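Jemulthorpe Clock Forum > Living with clocks > Striking wall clock in a small flat

Post 1 – wanpen_p
Striking wall clock in a small flat, is it a mistake?

Good evening to everybody. My aunt, Rosine Masson, is moving to a smaller house and she offers me her wall clock. It has a pendulum and it strikes the hours and one time at the half. I have known the sound since I was a child and I like it very much. My problem is that I live in two rooms, the walls are thin, and the bedroom is just behind the place where the clock would hang. The case is 446 mm wide at its widest point and I have measured the wall three times, so the size is fine.

I would like to hear from people who sleep near a striking clock. Do you get used to it? Do you stop the strike at night? I also think about painting that wall before the clock comes, in a grey, because now it is an ugly yellow. For the style I have in mind reddish-brown wood, Roman numerals and carved scrolls, similar to this one:

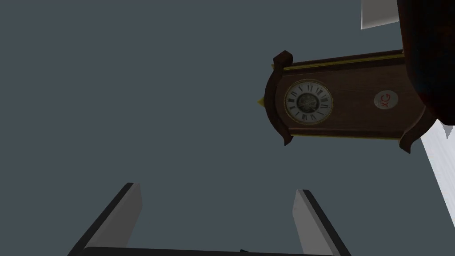
Post 2 – decha_b
Re: Striking wall clock in a small flat

Hello Wanpen. I slept beside one for five years. The first week was terrible, the second was all right, and after one month I woke up only when the clock had stopped. The striking was less trouble for me than the ticking, which goes through a thin wall quite well if the case touches it directly.

Put two small pieces of cork behind the lower part of the case. They should be of the same thickness, otherwise the clock leans and the beat becomes uneven. Please do not hang it on a plasterboard screw!
Decha Bunnag

Post 3 – hermine_pf
Re: Striking wall clock in a small flat

I must disagree with Decha a little. Some people get used to it and some never do. My husband belongs to the second group, and our clock has been silent since November. Before you paint, hang it for a month with a good hook and try. Also ask your neighbour on the other side, he has the same wall as you.

If you want to stop the strike, do not simply leave that side unwound before you know which type of striking it has. On some old ones it makes no harm, but with a rack strike the clock can stop when the strike side is run down, as mine does a little after twelve.
Hermine

Post 4 – wanpen_p
Re: Striking wall clock in a small flat

Thank you both. I asked my aunt about the type of striking and she answered "the loud type", so I will have to look inside.

The neighbour is Nantana Thaweesak, she is in this forum too (hello). She says she does not mind, but she is a polite person and I am not sure if I can believe it.

About the paint. I would go for a slate grey, matt, on the whole wall and without a border. I have seen a tin called Nituser Slate in the shop, it covers a bigger wall than mine and costs less than I expected. This is near to the tone:

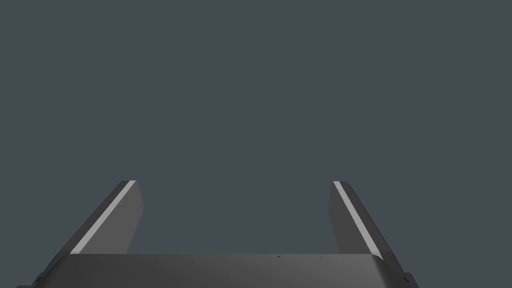

Plain slate grey, with the gripper in darker charcoal along the bottom

Is it too cold for a red wood? My living room has only one window, to the north.

Post 5 – nantana_t
Re: Striking wall clock in a small flat

I do not mind, I promise. My radio is on until late and you have never complained.

But the grey I would not do. In a room to the north it will look like a rainy afternoon the whole year. A warm off-white is kinder to wood, and it also lets you see the shadow of the carving, which is half of the pleasure.

Post 6 – decha_b
Re: Striking wall clock in a small flat

For me the grey is right. Against white, a dark case looks like a hole in the wall from the other side of the room. On a middle grey the red of the wood comes forward, and so does any gold on the dial. Look how it works here, with the gold strips along the case:

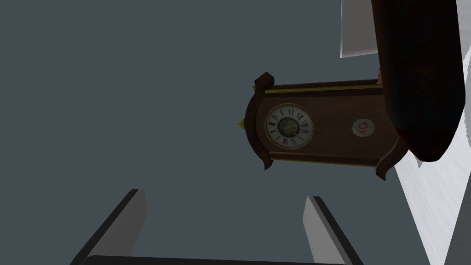
Post 7 – hermine_pf
Re: Striking wall clock in a small flat

Decha, I see your point about the gold, but a computer picture has no north window. Paint a big piece of cardboard with a sample pot and lean it on the wall, in the morning and again with the lamps on. I did this in our hall and changed my mind twice.

Wanpen, one more thing for the transport. Take the pendulum off before the clock leaves your aunt's wall, also for a short drive. The suspension spring is thin and it breaks easily. The repairer Vachon in Cosinach asked me 314 for a service and a new spring, and the spring was my own fault.

Post 8 – wanpen_p
Re: Striking wall clock in a small flat

Pendulum off, I have written it down. I will paint two cardboards, one grey and one off-white, and invite Nantana to argue with me in front of them. The clock comes when my aunt has packed her kitchen. Does it need oil after the move, if it was running well before?

Post 9 – decha_b
Re: Striking wall clock in a small flat

If it was running well, no oil. Level it by ear: the tick and the tock must have the same distance between them. Let it run for a few days before you touch the nut of the pendulum, and then only half a turn each time.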